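3.2 Table coverings in the home

We were glad, and a little surprised, at how readily people in Lestavley talked to us about their tablecloths. Of the 19 households we visited, most kept a bright one out all year — even in December, when plain white used to be the rule (Hegyi and Pap).
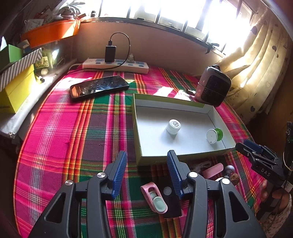 Figure 2. Plaid tablecloth in striped checks, in strong sunlight.

Older weavers told us that checks forgive a stain, and their daughters, who buy from the Balogh shop, say much the same.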